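Galeria: os panos e os cestos

Publicado em 27 de janeiro de 2018

Bem-vindos à nossa galeria. Somos a Clastero, uma pequena loja de artigos para arrumar a casa, e nesta página mostramos como guardamos os panos de todos os dias. O português não é a minha primeira língua, por isso escrevo frases simples e peço paciência aos leitores.

Começámos este tema em julho, quando mudámos a loja para a sala mais pequena. Nessa altura tínhamos cerca de 700 panos em caixas de cartão, e para encontrar um pano era necessário abrir quase todas. Depois comprámos cestos de plástico da linha Ondrejka e deixámos as caixas só para o inverno. Os panos brancos são da Meler, em algodão, e aguentam muitas lavagens. Os coloridos vêm da Ellness e lavam-se sempre à parte.

As fotografias podem ser vistas também na loja, na parede ao lado da entrada. 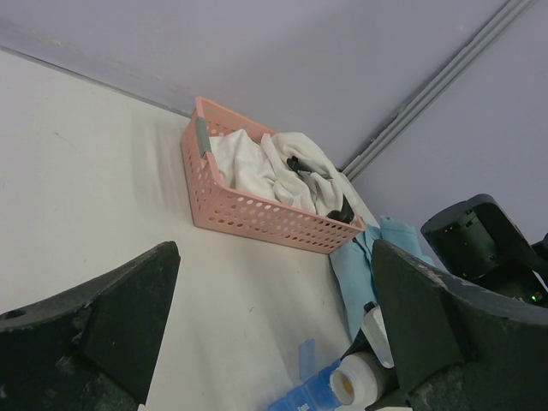 O cesto cor-de-rosa com pano branco.
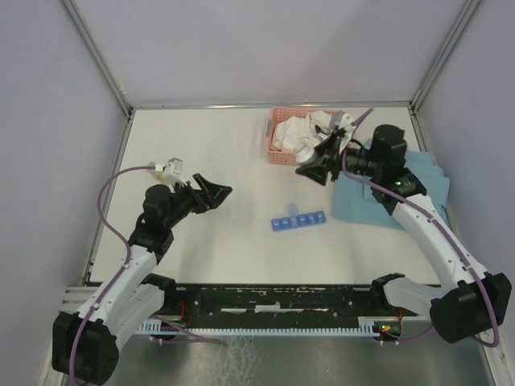
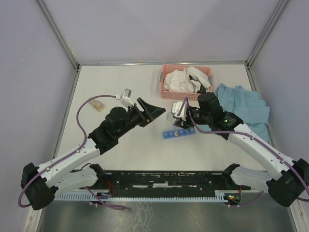 Sobre a escolha do cesto recebemos muitas perguntas, e a primeira é quase sempre o tamanho. Para uma cozinha de família aconselho um cesto onde cabem 10 panos dobrados. Se os panos não são dobrados, ocupam muito mais espaço: no cesto cor-de-rosa o pano branco está amarrotado e já sobe acima da borda. Para panos de limpeza isto não é grave, mas as toalhas de mesa ficam com vincos e é preciso passar a ferro outra vez. Os lados com furos, como os deste cesto, são a minha preferência, porque deixam passar o ar. Mesmo assim, convém guardar os panos bem secos. Quanto à cor, cada cliente decide; em minha casa uso uma cor para a cozinha e outra para a casa de banho, e assim não há confusão.

Os cestos lavam-se com água morna e um pouco de sabão. Para os furos serve uma escova de dentes velha. Não recomendo a máquina de lavar loiça, o plástico pode perder a forma.

O cesto pequeno tem no nosso catálogo o número 472. O modelo grande volta na primavera, com uma tampa que se vende separada.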